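Questions I get about covering the Stoliditz town council

Who runs this page?
Just me, Gerasimos Karagiannis. I used to sell paint, and now I sit through council meetings and write down what gets said. I'm not a member of any party (both of them have asked!).

How did you get the Mimano contract papers?
I filed a records request in July and paid 26 dollars in copying fees. The town sent me 500 pages, a lot of them blacked out, and I scanned every one at my dining table.

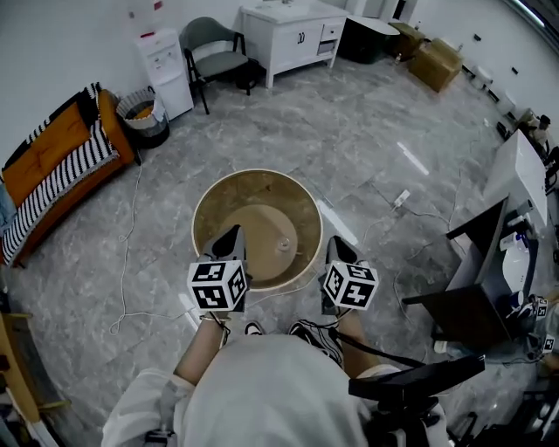 Standing over the round tub.

What's blacked out?
Mostly prices and a few names. The clerk's letter says it's to protect the bidder, Voneo. I've appealed that, and I'll post the answer when I get it, whichever way it goes.

Do you ever use anonymous tips?
Yes, but I won't print one until I've seen a document or talked to a second person. I also don't pay for tips, so please stop asking, it makes me nervous.

Will you tell the council who I am?
No. If you're worried, drop a letter in my mailbox and leave your name off it.
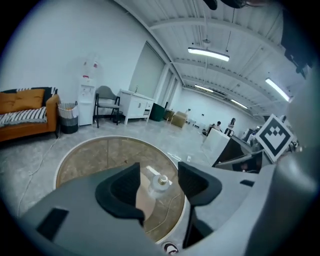 Photo: Politis

Did the mayor really spend 2000 dollars on one dinner?
The receipt says so, and it lists about 50 guests. She told me it was the annual dinner for retired town workers, and the guest list backs her up. I still think it should've been in the public budget, and I said that to her too.

Can I copy your stuff?
Sure, just link back and don't change the quotes.

I found a mistake. Now what?
Email me! Fixes go at the top of the post with the old wording left in.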